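Ido 夹爪单元换指垫+腕部相机重新对位,步骤记录

适用:Polldale 那台台面单元,Saber 小臂,Ido 两指电动夹爪,腕部小相机。别的型号步骤差不多,参数别照抄。

什么时候要做

指垫按 3,000 次夹取换。没到次数但是圆柱容器往下滑,也换。另外只要拆过相机支架,后半部分必须重做,哪怕只松了一颗螺丝。

准备

内六角一套,无尘布,异丙醇,新指垫一对(Bamen 发的黑色那种,左右不分,但要同一批),扭力小扳手。透明圆筒一个,里面装染色水。染蓝绿色最好认,红的在我们灯下会偏,试过两次都不行。

拆旧垫

1. 程序停掉,切手动,速度拉到最低。
2. 夹爪全开,抬到台面以上好下手的高度。
3. 断夹爪电源。不是只按急停,要断电!!上次有人省这一步,手指被带了一下。
4. 每根手指背面两颗螺丝,先松下面那颗。垫子粘住就用塑料片撬,别用一字起,金属面划了以后新垫贴不平。
5. 残胶用异丙醇擦干净,等它挥发完再装。

装新垫

垫子靠内侧定位边推到底,螺丝先带上两圈,两边都带上再一起拧紧。扭矩看夹爪手册,不要凭手感。拧完用指甲推一下边缘,有台阶就是没到位,从来。

上电,回零。回零以后零点偏置会提示不匹配,正常的,垫厚变了嘛。进“夹爪—参数—开口校准”,慢速闭合到两垫刚接触,存。我这次存下来是 1,415,旧垫磨薄了,数不一样,不要拿旧值往回填。

腕部相机对位

先看手指在画面里的位置。两根手指应该从左下角和右下角伸进来,中间空出一大块台面。一边多一边少,多半是支架歪了,松支架调,不要在软件里裁画面凑合。

然后把圆筒放到台面上,立直。手动把夹爪开到比筒宽,慢慢靠近,停在还没夹到的地方看画面。
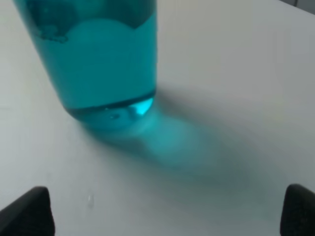

曝光锁定,自动曝光一定要关。我们这台设 900,灯换过的话自己重试。透明容器麻烦的是台面上那片透过来的彩色光斑,颜色跟液体一样,边缘又糊,识别程序很容易把它算成容器的一部分,抓取中心就跟着偏过去。处理办法:

- 识别区域只取筒身,底座往下不要
- 饱和度阈值往上提,一次提一点,提到光斑外圈掉出去为止
- 还不行就动灯,别动相机

台面水滴要擦掉。透明的小水滴在白台面上很不显眼,眼睛凑近了看。垫子沾水夹玻璃、塑料都会滑,你会以为是夹持力不够,然后一路加力,把筒夹裂。

另外液体颜色上下深浅不一样的时候,识别框可能只框到其中一层。让它静置,或者干脆摇匀等气泡散了再标定。赶时间也等一下,标定错了要全部重来。

验证

低速空跑一遍,不夹。再低速夹,抬起来一点点就停,看筒有没有往下走。没问题放回去,连续做 11 次,中间不要手动扶正。有一次歪了就回去查垫子螺丝,还歪再查相机。先查垫子,顺序别反,查相机费时间的多。

都过了再恢复正常速度。夹取计数清零,这个老忘,忘了下次换垫时间就全乱了。参数备份一份到单元的电脑,文件名带上月份就行,比如“8月换垫”。

常见问题

回零报警:电缆没插到底,拔了重插。
闭合时有吱吱声:螺丝头蹭到了,看是不是用了长的那种。
画面抖:支架螺丝,或者相机线扎的太紧,手腕一转就拽着它。扎带松一格。
光斑怎么调都在:看看顶灯旁边有没有人又加了台灯。

指垫库存剩一对的时候就要跟 Bamen 下单,到货慢。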